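The planner demo from Farnstead has been passed around since July, and I still don't buy the headline number. They ran 3000 trials in simulation, all in one sink. Change the order of two subgoals and the grasp module has to be tuned again — that part is in the appendix.

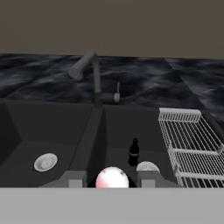
Jiang wrote back that tuning is cheap and 300 runs on hardware will settle it. Maybe. I'd like to see failures logged by cause first. A timeout in the search and a bad pose estimate get the same error code, 4, and no amount of extra runs will pull those apart afterward.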